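Home Sports Venues Events Riders Random article

Clolcombe Street Open

The Clolcombe Street Open is an annual skateboarding contest held in the town of Clolcombe each March. It is a street-format event, run on a concrete course at the Lestetgate skatepark, and serves as the third stop of the five-stop Clevlow Series. Men's and women's divisions have been held at every edition, with equal prize money in both.

History

The contest grew out of a local jam session organized by skaters who used the Lestetgate parking structure before the park was built. When the town opened the skatepark on the same site, the jam moved there and took on a formal judging panel. It joined the Clevlow Series two seasons later, replacing the indoor stop at Sowah, which had lost its lease.

The first edition as a series stop drew 23 entrants. Attendance has since grown to around 2,000 spectators over the two days, most of them standing, as the park has fixed seating only along the north wall. One edition was shortened to a single day by rain, and final placings were decided on qualifying scores.

Course

The Lestetgate course is a long rectangle with a bank at each end. Its main features are a nine-stair set with a handrail, two hubba ledges, a flat bar and a low pyramid in the center. The handrail was lowered slightly after riders complained about the short run-up from the east bank.

The surface was resealed before the most recent edition. Some riders said it was faster than before – others found it slippery near the drains.

Format

Qualifying takes place on the first day. Each skater has two runs of 70 seconds, and the better run counts. The top eight in each division advance to the final, which consists of two runs and four single-trick attempts. The best run and the two best tricks make up the final score. Ties are broken by the highest single trick.

Start order in the final is the reverse of qualifying order. Practice opens at 8 a.m. on both days and closes 20 minutes before the first heat.
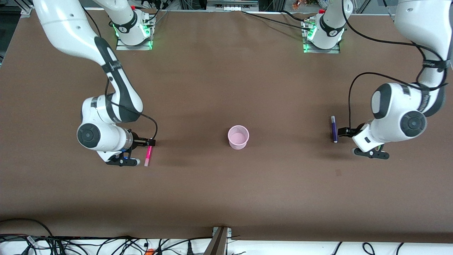

Two-armed robot at a table, with a pink marker held in one gripper.

Notable results

Miroslava Levchenko won the women's division three times, including the rain-shortened edition, and is the only skater to have taken the title in consecutive years. Binta Oyewole placed second on her debut and won the following year with a backside lipslide down the handrail on her last attempt. She also holds the highest single-trick score recorded in the women's final.

The men's division has not had a repeat winner.

See also

Clevlow Series
Lestetgate skatepark
Street skateboarding

Share 23 Comments 4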